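Tandville Retro Computing Society
Minutes of the January General Meeting

The meeting was called to order at 7:05 p.m. with 14 members present. The minutes of the previous meeting were approved as posted.

Disk preservation. The archive group reported that 837 floppy disks have now been read and stored on the society's server. Of these, 488 carry a complete catalog entry. Members who still hold disks on loan from the archive are asked to return them before the March meeting. It was agreed that disks with read errors will be kept in a separate box and tried again on a second drive.

Kukari expansion board. The hardware group presented the second revision of the Kukari memory board. The reset line has been moved away from the expansion connector, and the startup fault reported in the fall did not occur on any of the nine boards tested. One member asked whether the older power supply would be supported. The group replied that it would — provided the voltage regulator has been replaced.
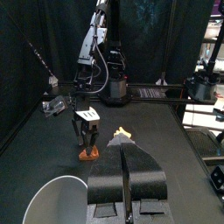

A motion to order a further small run of boards from Morais was made and seconded. After discussion of the deposit, the motion carried with two members abstaining. Orders will be taken through the sign-up page until the end of February.

Software. Version 9 of the Dilaron file manager is ready for member testing. Known problems are limited to the directory sort and long file names on double-sided disks. Reports should state the machine model and ROM version.

Library. The request to buy a second set of assembler manuals was tabled until the next meeting.

Other business. The soldering evening will begin at 6:30 p.m. in place of 7:00 p.m. Members should bring their own safety glasses.

The meeting was adjourned at 8:40 p.m.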